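Surkville held on for a draw with Cluranetti on Friday night, coming from a goal down in front of 500 people. Nijs levelled the match three minutes into the second half. 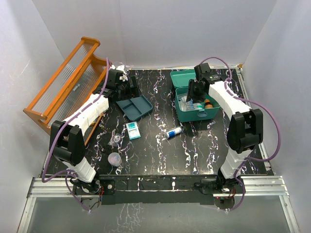
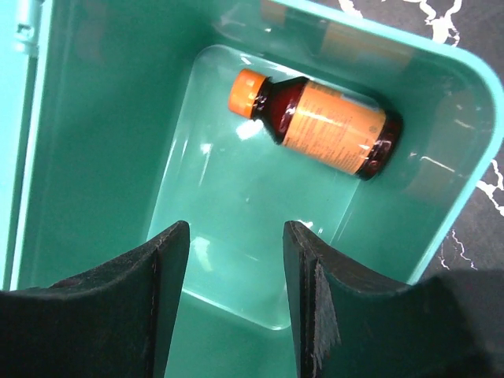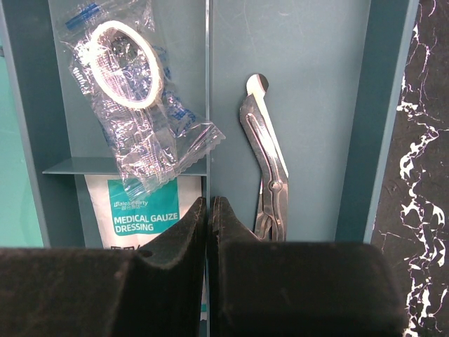 Training for the Hakar trip is on Tuesday at the usual time. Bring shin pads and your own water. Each team also needs a first-aid kit. The bus leaves at 8 a.m. and seats 43, so put your name down early.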